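ok the snack paper is finally off my desk so I can talk about it!! Thread on how we label grasps for squishy wrapped things, what it did for the policy, and a couple of parts I'm still annoyed about

Quick background. Goline is our dataset of people tidying small stuff with hand-held grippers. You hold the tool, you do the chore, the camera on the tool sees what a robot wrist would see. Then we train a policy (ours is called Dova) on those recordings and put it on an arm back at Burkley

Dova was fine on cups. Fine on boxes, toys, sponges. Then we gave it packaged food and it fell apart. It would go down, close on some shiny corner, lift, and come up with nothing, over and over, very confidently

My first guess was glare. Clear film is horrible, you get a big white patch right where you want the texture. I spent most of April on exposure tricks and brightness augmentation and got a policy that failed in exactly the same way under nicer lighting

So I stopped training and sat down and watched episodes. 600 of them, all snack episodes, all the way through. I can't recommend it as an evening activity but I do recommend it as a method

What I kept noticing was how long people spend NOT holding anything yet. The jaws touch a packet, it shifts, the fingers open a hair, go in again at a different angle, and then close for real. With a mug all of that takes no time. With a bag of crackers it's most of the episode

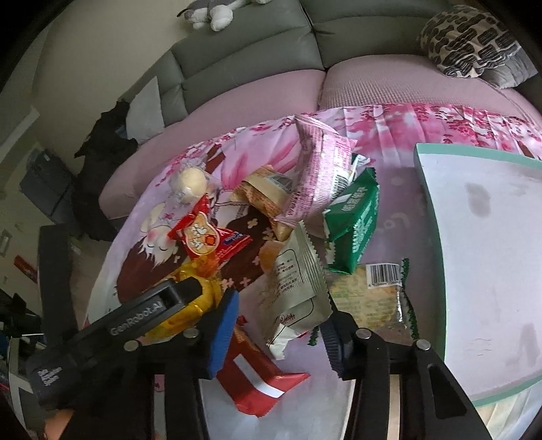 Blue pad on a bumpy yellow packet, with plenty of neighbors to bump into.

Our old labels had one grasp event per pick, and it was set by a threshold on how far the jaws had closed. Great for rigid things. For a puffy bag the jaws cross that threshold while they're still squashing air, and for a flat wrapper they cross it way before the pads have any real grip. So "grasped" was landing all over the place and we were teaching Dova that lifting at any of those moments is ok

The fix is so dull that I nearly left it out of the abstract. We swapped the single event for three labels: touch, settle, hold. Touch is first contact. Settle is everything where the packet is still moving against the pads. Hold starts when the packet and the pads move together

That last one is the whole trick, really. You can check it from the wrist view with no force sensor. Track some points on the packet near the pad. If they sit still in the image while the background slides, you're holding. If they drift, you're settling. Printed packaging is wonderful for this because it's covered in tiny text and barcodes, all lovely corners for a point tracker

(the plain see-through bags are where the tracker cries. More on that further down)

Somebody is going to ask why we don't just let the model learn the phases by itself. We tried! With a lot more data maybe it would. With what we had, it learned to imitate the average of everybody's fiddling, so it fiddled forever and never committed to a lift. Kind of hypnotic to watch, useless as a tidying robot

People also have very different fiddling styles. Some come straight down on top of the thing. Some slide one finger under and tip it. I'm a slider. My episodes are overrepresented in the messy category and I've made my peace with that 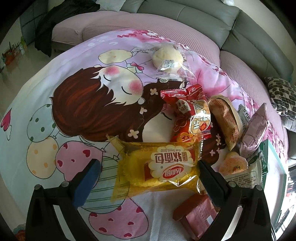 Piles matter way more than I expected too. A lone packet on a flat surface is nearly a solved problem for us now. Put the same packet against a few others and the settle phase gets long, because closing the jaws pushes the neighbors and the neighbors push back. The old policy had no concept of that at all. It saw movement in the view and took it as its cue to lift

I also want to say something about soft bread. Bread in film is the nastiest object class in the dataset. The film slides over the bread and the bread gives under the film, so you have two different things that can each be "not held yet". Point tracking only sees the printing on the film. We ended up marking bread by hand and saying so in the paper, in plain words, in the main text

Ok so results. We trained two versions of Dova, same episodes, same network, same number of steps. One had the old single-event labels and one had touch/settle/hold. The only difference was an extra little head predicting the phase, and the arm wasn't allowed to lift until that head said hold

The phase version drops far fewer packets. It's also slower per pick, which I'd like everyone to repeat when they cite us. It waits. On a mug the waiting buys you nothing and the plain version is just better, so if your world is mugs, please ignore this thread

The thing I didn't see coming: the phase version got better at going back in. When the hold signal never shows up, it opens and tries a new angle, and nobody wrote a retry rule for that. I think it's copying the re-grasps from the human episodes, since those now sit inside a labeled phase where the old labels had smeared them into the lift. I say "think". We don't have the ablation that would pin it down and a reviewer quite rightly poked us about it

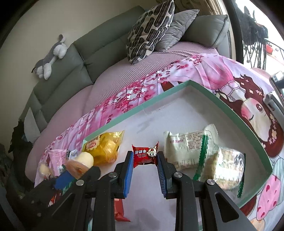
Placing got the same treatment and I was less careful there, so take it gently. Letting go over a tray looks trivial, right? Open the jaws, done. But crinkly plastic likes to stay stuck to a foam pad for a moment, and the old labels called the episode finished as soon as the jaws started opening. We moved the end marker to when the packet leaves the pad. Small change, and I'd do that one first if you only have an afternoon

Two-handed episodes are also in the pot, where there's a second gripper around. For those we label each tool separately and don't try to line them up. I know, I know. The folks on the Kristiansen project have a much smarter way of syncing both hands and I'd love to steal it for the next version

Things that still don't work: clear bags with no printing near the pad. Bags where the glare sits right on the grip point (so the glare guess wasn't totally dumb, just wrong about how much it mattered). Anything upside down enough that the policy decides it's a new kind of object and goes shy. Twist-wrapped candy, where it loves to grab the twisted bit and nothing else

If you want to try this on your own recordings, the order I'd go in: fix the release marker, then hand-label hold on maybe one chore, then run a point tracker and see how often it agrees with you. When it disagrees, watch the clip before you blame the tracker. I had it wrong a fair bit myself, and re-marked one cracker episode 5 times -- a low point

Labeling code is getting cleaned up now. The phase labels will go into the next Goline release, bread included, with a flag for anything a human marked by hand

Also yes, after all that watching, I can tell you which brands have the good crimped ends. DMs open for labeling questions and packaging opinions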